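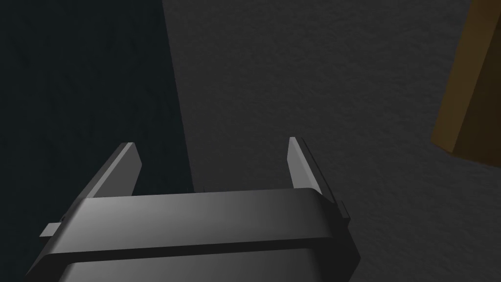
「Wekanska」の手首視点。指は開いた状態で、茶色のブロックは右上の隅にいる

壊れない新人、月額制で採用してみた
シミュレーター「Wekanska」を5日間使う

2025-12-12

ロボットアームを買うと、まず場所が要る。次に電源が要り、安全柵が要り、最後に、アームが机の角に突っ込んだときに頭を下げに行く相手が要る。Osardの「Wekanska」は、このうち最後の一つまでまとめて省いてくれるというサービスである。部屋も家具も腕も、全部が計算機の中にある。利用者は月額料金を払い、ブラウザーから仮想の部屋に入り、仮想の腕に物をつかませる。編集部には置き場所も安全柵もないので、試用の話は会議にかけるまでもなく通った。

契約すると、106の部屋と839点の小物が使えるようになる。小物の一覧は眺めているだけで午前中が終わる。ブロック、棒、球、引き出し付きの家具。並び順には何か法則があるはずなのだが、5日かけても見抜けなかった。検索窓はある。ただし登録名と一字でも違うと何も返ってこない。ここは役所の窓口を忠実に再現している。

最初の課題に選んだのは、ブロックを一つつかんで持ち上げるという、幼児なら途中で飽きる作業だった。手首のカメラに切り替えると、画面の下半分をグリッパー本体が堂々と占領する。肝心のブロックはたいてい隅のほうにある。慣れるまでは、自分の鼻ばかり見ながら歩いているような気分が続いた。

操作はゲームパッドでもできるが、指の開閉が右の人差し指に割り当てられていて、くしゃみをすると物を落とす。割り当ては変更できる。変更画面は設定の三階層下にあり、筆者がたどり着いたのは3日目の夕方だ。

つかむ物の形が変わると、話は急に難しくなる。細長い物を選んだ日は、昼食が遅れた。
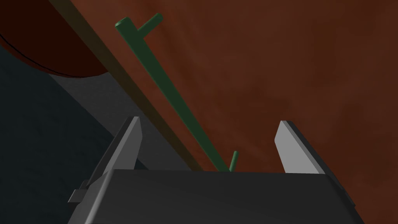
台の上の緑の棒に向かう。両端近くに短い突起が出ている

Osardで製品を担当するRokeya Dewanさんに、細長い物はなぜこんなに腹が立つのかと尋ねた。「端をつかめば傾きますし、真ん中をつかもうとすると手首の向きが足りなくなります。現場の方にも同じことで腹を立てていただいています」。丁寧な口調だったが、慰められたのかどうかは今も判断がつかない。

接触の計算は8月の更新で作り直したそうだ。以前の版では、棒に指先が触れた瞬間、棒が天井まで飛んでいくことがあったという。見たかった。現行版の棒はおとなしく、机の端から転がり落ちるときも節度がある。やり直しボタンを押せば元の位置に戻るので、床に膝をついて拾う必要もない。筆者の試行は最終的に613回に達し、腰はどこも痛くならなかった。代わりに目が痛い。

実際に業務で使っている人はどう見ているのか。倉庫向けの自動化を請け負うTseのNattawut Boonchuさんは、導入前の動作確認にこのサービスを使っている。「実機の予約表を取り合わなくて済むのが一番です。以前は夜中の枠しか残っていませんでした」。不満を聞くと、返事は早かった。「請求書の画面だけ、なぜか英語です。あと、部屋の趣味がよくわからない」

部屋の趣味については、筆者にも言いたいことがある。上位プランに付く家具の追加パック「Lono」を入れると、内装がにわかに雄弁になる。壁には風景画が掛かり、家具の引き出しは色とりどりで、その上にバスケットボールが載っていたりする。

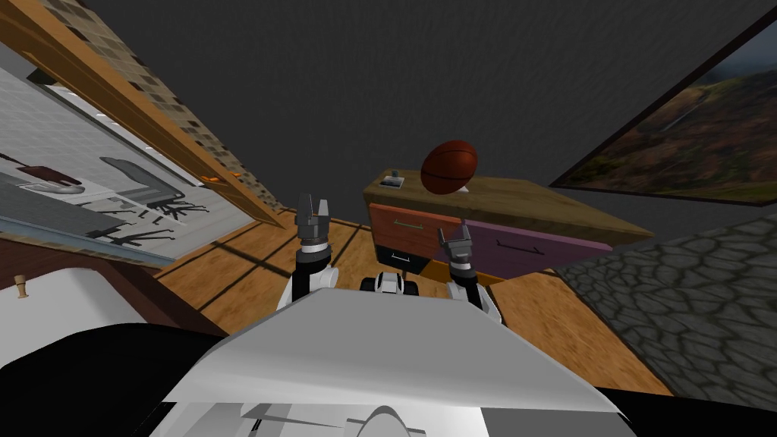

どんな生活をしている人の家なのか、説明書には書かれていない。Dewanさんによれば、見た目の組み合わせをわざとばらけさせて、ロボットが「いつもの部屋」を丸暗記しないようにしているとのことだった。筋の通った話である。ただ、作業中に壁のほうが気になる人間がいることも、開発計画のどこかに書き添えてほしい。

二本腕のモデルを選べるのもLonoからだ。腕が増えれば仕事も倍速になると期待したが、操作するこちらの頭は一つのままで、左を動かしている間、右はだいたい宙で待っていた。引き出しを開けようとした回の記録を見返すと、右腕は最初から最後まで行儀よく何もしていない。片方の動きを録画しておき、もう片方の操作中に再生する機能もある。これは便利だった。録画した左腕が右腕の進路に律儀に割り込んでくる点を除けば。

動作の重さにも触れておく。編集部の古いノートパソコンでは、一本腕のうちは快適、二本腕にすると冷却ファンが隣席の電話を妨害した。画質を一段落とせば収まる。落とすと影が粗くなり、物と机の距離がつかみにくくなるため、隣席には電話を廊下でかけてもらった。

サポートへの質問は二度送り、どちらも翌日に返事が来た。一度目の回答は的確で、二度目の回答は一度目と同じ文面だった。質問も似たようなものだったので、強くは言えない。

実機を持つ会社が予行演習の場として契約するなら、標準プランで十分だと思う。二本腕を本気で動かすつもりならLonoまで入れ、ゲームパッドの割り当ては初日に直しておくこと。個人が趣味で払うには少々高いが、ジムの会費を払って通わないよりは物をつかめる。編集部の試用期間は終わり、アカウントは昨日止まった。棒はまだ一度もきれいに立てられていないので、延長の見積もりを取っている。画面はやはり英語だった。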